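Ollela Home Tasks: planning and budget notes

README for the shared folder, last updated 21st April
Kept by Azadeh Daneshvar

What's in the folder

Our kit list for the bedroom tidying work, the quotes we've had so far and the order we mean to buy things in. If you're setting up a similar room, please borrow whatever helps! Prices are in the quotes sheet and I haven't copied them out, as they go stale so quickly.

What the room has to offer

We want soft things, floor-level things and a bit of clutter, all within reach of a two-armed robot with grippers. Cushions are a lovely first task: cheap to replace, kind to the fingers, and surprisingly varied once you start shopping for them.
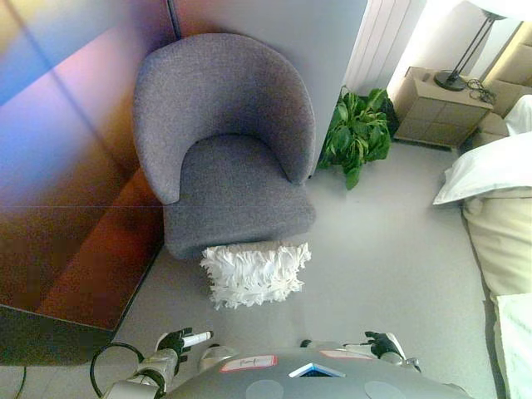 Buying order

1. Gripper fingers. Ask Surnon for 4 spare pairs with the first order, because a second delivery costs nearly as much as the parts.
2. Soft goods. 12 cushions in mixed covers, at least 2 of them shaggy like the white one by the grey armchair. Long pile is a great test of grasping.
3. Cable tidies. Cheap, dull and worth every penny. Get enough for the bedside table as well as the arms.
4. Lamps. Kong and Grovov have both quoted. I'm leaning towards Grovov for the longer guarantee.

Still open

Whether to pay for the 5-year service plan or go year by year. I'd love to hear from anyone who has tried either. The glossy wardrobe stays on the list too, as reflections are well worth having in the recordings.

The next round of spending opens in October. Add requests to the wish list tab with a link and your initials.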